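What We're Watching: A Small Film Worth Staying Up For

Those of you who have been getting this newsletter for a while know that I have a soft spot for family dramas in which very little happens, and I'm happy to say that December has brought us a lovely one. It's called Rana, it arrived on Drenolo at the start of the month, and I have now watched it 2 times – once on my own with the subtitles on, and once with my sister, who talked through most of the first half and then went very quiet.

The story is simple enough. A widowed bus conductor in a hill town decides to sell the house his three grown children were raised in, and all of them come home to argue about it. The oldest wants the money, the middle one wants the kitchen cupboards (I'm not joking, there is a whole scene), and the youngest hasn't told anyone that she quit her job in the spring. The film runs 147 minutes, and I know that sounds like a lot for a house sale, but I only looked at the clock once, and that was during the business with the lawyer.

I wrote a few lines about it in the last issue, before I'd finished it, and said I thought the middle brother was the weak spot. Quite a few of you wrote back to set me straight, and I've been enjoying those letters all week with my morning coffee.
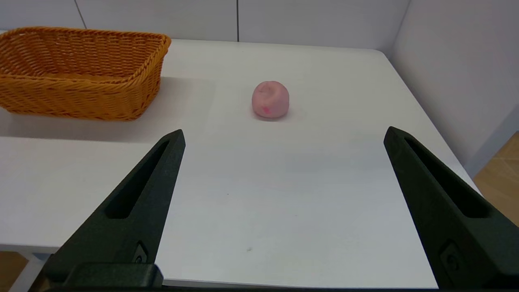
Benus wrote that I had been unfair to him, and that the brother only seems dull until the dinner on the roof, when you find out he has been paying the electric bill for years without telling a soul. "Go back and watch his face when the lights come on," the letter went on. "He's the only one who looks up."

Well, I went back, and I take it all back. He does look up! It's such a small thing, and I had been so busy watching the father fuss with the rice that I missed it completely. I still think the actor mumbles in the early scenes, but by the end I wouldn't have wanted anyone else in the part, and the long walk down to the bus depot belongs to him from start to finish.
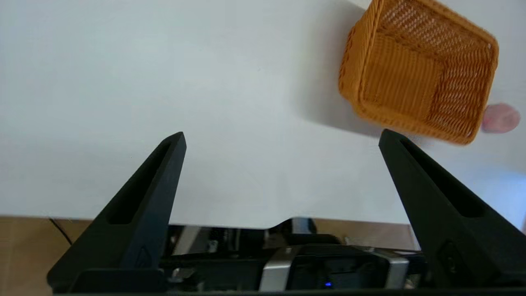 A word about the music, too, as several of you asked. There isn't much of it. You get one song over the opening, sung by what sounds to me like a school choir, and then hardly anything until the last ten minutes, when the same tune comes back on a single flute. I had it in my head for days. If you're the kind of person who switches off when the credits roll, please don't this time, as there's one more short scene tucked in partway through and it answers the question about the key.
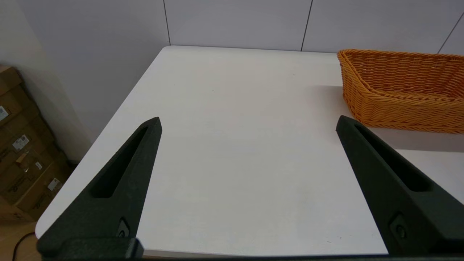

As for how to see it, Rana is included with the regular Drenolo plan, so there's no rental on top, and the subtitles are good. I'd skip the dubbed version, where the father comes out sounding half his age and rather cross. If you don't have Drenolo, the monthly film night at the Wukska is showing it too, at 7:30 in the evening, and I do think the mountain scenes would look grand on a proper screen. Bring a cushion, the seats are as hard as ever.

Next time I hope to get to the detective series that so many of you have recommended, though I'm only 3 episodes in and already can't keep the two cousins apart. If you have a trick for telling them apart, write and let me know – and no giving away the ending, please.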